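Print this page
E-mail this story

I caught up with Indira Kamath at the Skutcombe robotics club, where her team of four is teaching a robot to tidy a bedroom that only exists on a computer.

"We've been at it since December," she told me. "You start with the furniture — bed, desk, lamp — and it eats your whole week!"
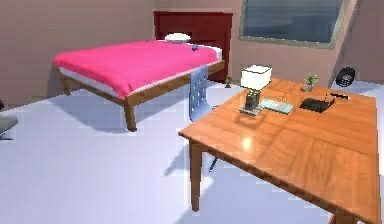

"Then you find out your desk is three inches too tall and everything has to move," she said. I laughed, but she didn't. Her teammate Naheed Mohmand handles the code, and he's on version nine of it.

"I like the weird views best," he told me.
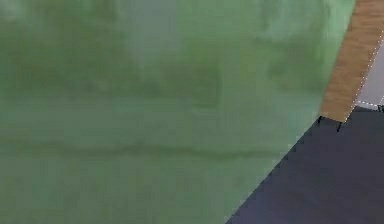
Up close with a green surface in the team's simulated room.

E-mail this story | Print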